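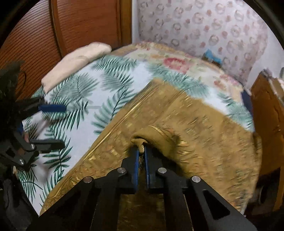 How do you put a heavy brocade cover on a bed so that it lies straight?
You start from the border, lay it along one side of the bed, and only after that you pull the rest across.

I learned this in September, at the open day of Padetti, a small firm for bed textiles. Hwa-young Hyun took us through the sample rooms. The group was too big for the corridor, so we waited a little at each door.

The room I liked most had a golden mustard brocade over a white sheet with green palm fern leaves. I would never put these two together at home, but I looked at them for a long time. There was also a floral blanket with pink roses by the wall, and a cream pillow, folded. The brocade has small motifs in gold, beige and dark, and a darker border strip.

Mrs. Hyun told us that brocade keeps a fold if it stays in the cupboard too long. She hangs hers over a rail for one night. Stavros Tsolakis, who came with me, asked about washing. The answer was cold water, 30 minutes, no spinning.

The shop is on the ground floor and closes at four. I bought two pillow covers and paid 40 for both. For the brocade I must still ask my husband.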